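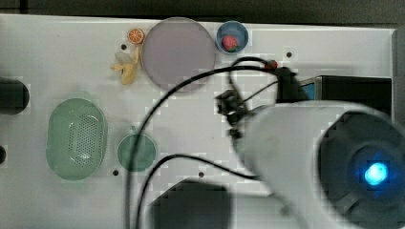 *Strawberry in the blue cup, banana half peeled.*

**Tiltosell Rovers - is it time to drop the captain?**

**backpost_barry**
613 minutes without a goal. I did the sums on the bus. He's on the biggest wage at the club and on current form he couldn't score in Urkine with a map and a torch. Bench him for Tautahi away.

**Zotulard_Ender**
Bench him for who? Ciobanu? Lovely kid, first touch like a wheelie bin.

**backpost_barry**
Octavian Ciobanu has 2 goals in 80 minutes of football this season. I'd take the wheelie bin.

**mumofakeeper**
Both against Urkine, who had ten men and a defender in goal. Settle down.

The captain's dropping deep to get the ball as our midfield won't give it to him. Watch the first half again if you've got the stomach for it. He's playing left back by the half hour - and he's our best left back.

**Zotulard_Ender**
^ this. Sack the midfield.
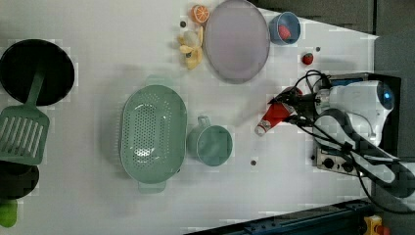

*Red and white cup, lavender plate, half an orange.*

**offside_again**
Been going since June, when we had 16 blokes at training and three of them were injured. I've seen worse captains. I've seen worse strikers too, but they were cheaper.

**backpost_barry**
So we keep picking him out of nostalgia?

**mumofakeeper**
We keep picking him because he's good, Barry. You wanted him made captain for life last season. It's still in your signature.

**backpost_barry**
Signature updated.

**offside_again**
Anyone driving to Tautahi? Can chip in for petrol, won't discuss Ciobanu.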